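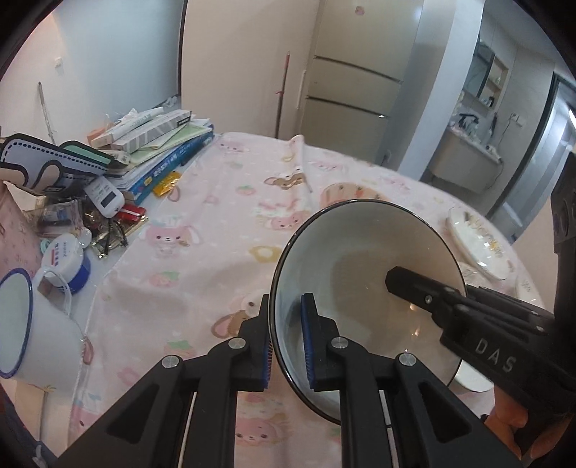
*White bowl with a thin black rim, on a printed pink tablecloth.*

## Materials notes: crazing, and what it means for everyday dishes

Several readers have written in since the September issue about fine lines in the glaze of their bowls and plates. Most wanted to know if the dishes are still fit for food. The short answer depends on the clay body under the glaze.

Crazing is a network of cracks in the glaze layer only. Glaze is a thin coat of glass. When a piece cools in the kiln, the glass and the clay both shrink. If the glass shrinks more than the clay, it ends up in tension, and glass is weak in tension. The cracks may be there when the kiln is opened or may show up years later.

Delayed crazing usually has a different cause. Earthenware is porous, and over time it takes up water from the air and from washing. The clay swells by a very small amount, the glaze does not, and the result is again tension at the surface. Stoneware and porcelain are fired hot enough to close most of the pores, so they are much less prone to it.

**Checking a piece at home**

Wilson Mosquera, who runs the test bench at Dalgleish, uses a weighing check that works with any kitchen scale reading to a tenth of a gram.

1. Dry the piece in an oven at low heat for 2 hours. Let it cool, then weigh it.
2. Soak it in plain water for 12 hours, fully covered.
3. Wipe off the surface water with a towel and weigh it again.
4. Divide the gain by the dry weight.

A gain under half a percent points to a dense body. At 3 percent or more, the clay is open, and any crack in the glaze is a path for liquid. Values in between are hard to read from one test. Repeat the full cycle and compare. Do not run the check on pieces with metal trim or old repairs.

The unglazed foot ring will take up water even when the glaze is sound, so the figure describes the clay and says little about the cracks themselves. To find cracks, rub a little food coloring over the dry glaze, wait a minute, and wipe it off. Crazing holds the color as thin lines. The stain may be permanent.

**Use and care**

Dense ware with light crazing can stay in service for dry food. Open-bodied ware with crazing should come off the table. It holds moisture, it can smell when heated, and it gets hot in the microwave while the food stays cool. Bleach does not fix this and can leave salts in the clay that later push the glaze off in flakes.

Sudden changes in temperature make existing stress worse. Let a bowl from the refrigerator stand before filling it with hot soup. Stacking does little harm to the glaze face, but a rough foot ring will scratch the piece under it. Gularberg sells felt dividers; cut paper towel does the same job.

Phúc Lại has started a longer comparison at the Betley workshop, with 9 glazes on the same clay from Faler, each cycled between ice water and an oven. Early samples have crazed on two of them. The full table will run once the remaining cycles are done, with the clay recipe and firing schedule printed alongside it.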